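Budget thread! We finally got the numbers signed off for our gripper setup and I have been wanting to write this up for ages, so here goes. Small lab, small money, lots of spreadsheets.

First thing: we have 2,015 dollars. Total. That has to cover grippers, spare parts, mounts, storage and all the junk we pick up. When you say it out loud to people who buy full arms they go a bit quiet, but you can do SO much with it now.

We went with four hand-held grippers before spending a cent on an arm. Best decision of the whole plan. You learn what your fingers and pads need to do while the mistakes are still cheap.

I got quotes from Grekska and Totier. Grekska wanted 349 each for a finished unit, assembled and ready to go. Lovely thing, but four of those eats well over half the pot before you have bought a single screw.

Totier sells the same style as a parts kit. You print the jaws yourself and they send the hardware. Cheaper by a lot, and when a jaw snaps you print another one that afternoon. Kits it is!

Line item I would fight anyone over: finger pads. Ridged ones, and plenty of spares. Smooth pads were fine for blocks and boxes and then hopeless the minute we tried anything skinny or curvy. 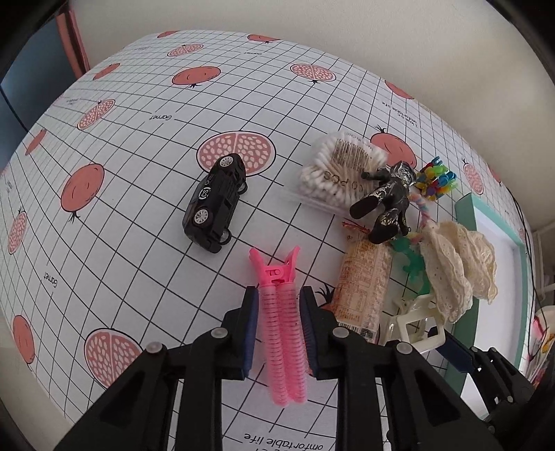

Next up, the object budget. I put down 200 for this and got asked if it was a typo. Nope! Hair clips, toy cars, cotton swabs, snacks in crinkly wrappers, bits of lace. Dollar store stuff goes a long way, and you want variety way more than you want nice.

Also tablecloths. Get patterned ones, the busier the better. They cost next to nothing and we swap them all the time.

Storage is where I got it wrong in May. I left it off the sheet completely and we ended up with tiny clips in coffee mugs. Bhuiyan does stackable bins with lids and they are on the list now, in ink.

Still undecided: a wrist mount from Parnero so the same jaws can move onto an arm next year. It fits our bolt pattern on paper. I want to hold one in my hands first, so it's parked in the "maybe" column with whatever is left over.

If you are pricing a setup like this, send me your sheet and I'll send you mine - I love reading other people's line items. Especially the weird ones at the bottom.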